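Two arms, one table: an open day at Skukton

By the time the doors opened on Saturday, Abena Eshun had restarted the left arm twice and was content with neither attempt. She runs the manipulation work at Skukton, a small automation firm on the Nurkutport waterfront, and the open day was her first with visitors on the lab floor. Previous years had been slides in the canteen.

"Slides are easy to get right," she said. "People asked for the real thing, so they get the real thing, including the waiting."

The demonstration was a sorting and plating task with two arms working from opposite sides of a shared table. Each run started with donuts of two sizes on plates, and the arms were asked to move named items between them. Eshun chose the task in December, after a year spent almost entirely on rigid parts: brackets, caps, short lengths of tube. Those have known dimensions and a drawing. She wanted objects that were round, had a hole and differed mainly in size and color.

"A ring gives you several honest ways to pick it up," she said. "You can close across the full width. You can put one finger in the hole and one outside. With the small ones the second option more or less goes away, and the software has to notice that for itself."

The arms are driven by a policy trained on recordings of people doing the same job by remote control. The current version was trained on 800 of these. Jörg Harms, who supervised the recording sessions, said the number mattered less than how they were spread.

"Our first set was very clean," Harms said. "The same two operators, the plates always in the same place. It ran well as long as you put the plates in that place. We threw out a good part of it and recorded again with the plates moved, turned and swapped over."

He now asks operators to leave their errors in. A missed grasp followed by a second attempt is kept whole and labeled, on the grounds that the recovery is the part the policy most needs to learn. 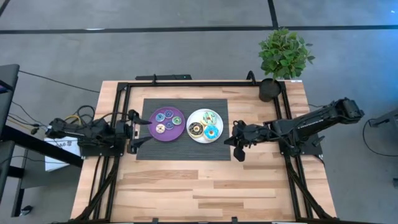 Calibration takes up more of the day than visitors expect. Both arms have to agree on where the table is, and a disagreement of a few millimeters is enough to spoil a handover. The procedure at Skukton uses 37 reference poses per arm and is repeated whenever a base has been unbolted. Finlay Mowat, the technician responsible, would like to cut it down but has not found poses he is willing to give up.

"I tried a short version," Mowat said. "It was fine in the middle and drifted toward the corners. You don't see it until you're working out there, and then you spend an afternoon blaming the gripper."

The control software, called Stovuvska internally, plans the two arms together. An earlier arrangement planned them separately and used a lock on the middle of the table, so that one waited while the other worked. It was safe and slow. Under the present scheme both may enter the shared zone as long as a minimum clearance is kept along the whole length of each arm – elbows included, a point Mowat asked to have in print.

Visitors came through in groups of nine, with a session length of eight minutes. Among them was Gregor Kerr, production manager at Imrie, a contract packer that handles chilled desserts. He asked about cycle time before anyone had mentioned it.

"It's slow next to our line," Kerr said afterward. "I knew it would be. What I wanted to see was a changeover. We change product several times a shift, and each time somebody swaps tooling. If the same fingers can do the next product, I can live with a lower rate."

Eshun did not offer him a figure. She said that the icing was still an open problem in a real food setting, where marks on the surface count as rejects, and that hygiene approval for the grippers had not been started. Kerr took a card.

Eilidh Tosh, who handles safety at the firm, spent most of the morning at the stop button. She described the job as watching for the moment when an arm does something reasonable that the audience has not been told to expect. Force limits on the grippers are set low for public sessions, which leads to a few more dropped items. She considers that a fair price.

"I'd sooner answer a question about a drop," Tosh said.

The next step is a third plate and spoken requests, which currently work from a typed list. Harms has begun recording for it. Mowat has asked for a day with both arms idle first, to redo the cable routing at the left base.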